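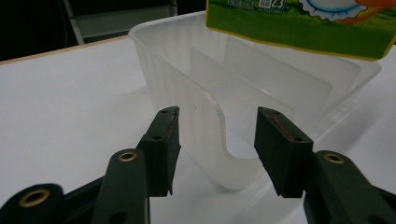

Hand-held gripper at a frosted container with upright dividers; a green printed package above.

Review: Skarkis Hand-Held Gripper
By Filipa Gouveia | April
Print this page | E-mail this page

The Skarkis gripper was shown at the Rocha open day, where Tiago Salgado led the packing demonstration. Visitors were invited to try the tool at the table.

The black rubber pads are well placed, and the green fingers leave a fair view of the work. The grip felt secure on small cartons. Thin dividers were harder to manage – two attempts were often needed. The handle becomes tiring after 4 or 5 minutes.

At 719 euros, the tool is recommended for training rooms. A lighter handle would be welcome.

Contact | Copyright Emby | Back to top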